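How to sort out a household medicine basket

Most homes have a drawer or a shelf where boxes of tablets, half-used tubes and loose screw caps end up. A round basket does the job better, as you can lift the whole lot out and go through it in one go. Set aside an hour the first time. After that it takes a few minutes.

What you need

A basket with a rim you can grip and mesh sides
A few small jars with lids
Sticky labels and a pen that doesn't smudge
A carrier bag for anything going back to the chemist

Step 1: Bring the basket to a big flat surface

A bed is fine if the kitchen table is in use. Spread a blanket or an old sheet over it first, so that small things show up and don't roll down the side. Keep your phone next to you for looking up leaflets. Shut the door if you have small children or a dog.

Step 2: Take out the tall boxes first

Long cartons and anything standing on end come out before the rest. Once they are gone you can see the bottles and caps packed in between. Don't tip the basket over. Lids come off, and then you have to guess which one belongs to which bottle.
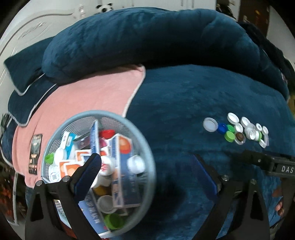 Kanokwan Chantharasri wrote to say that she does it the other way round and starts with the bottles, as those are the ones that leak. She wipes each one and stands it on a tray before she touches a box. That works too, if you have a tray to hand.

Step 3: Check the dates

Look at the end flap of each box and the bottom edge of each bottle. Some things, eye drops especially, have to be thrown away a set time after opening, whatever the printed date says, so write the opening date on the label when you start a new one. Put everything out of date in the carrier bag. Don't flush it or put it in the bin. Most chemists will take it back over the counter.

Step 4: Keep tablets in their own packets

Leave strips of tablets in the box they came in, with the leaflet. If a box is torn, tape it. Never mix loose tablets in one container.

Step 5: Use jars for the small dry bits

Glass jars are good for plasters, safety pins, cotton buds and spare finger stalls. Clear glass saves opening every one to find what you want. Wash and dry them well and check the rim for chips. The Wesov ones I use have held up for 8 years, but a jam jar is just as good.

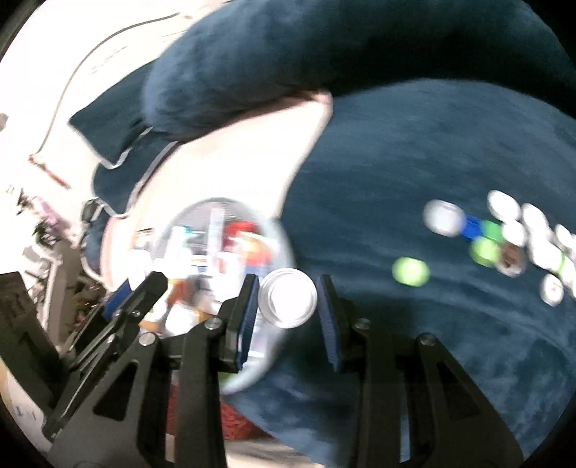
A clear glass jar, held over the bedding.

Step 6: Put it all back

Tall boxes go round the outside with their names facing in. Bottles stand upright in the middle. Things you use every week go on top. Keep the basket on a high shelf, out of children's reach and away from the cooker and the bathroom.

Go through it again in February, or whenever the lids stop staying put.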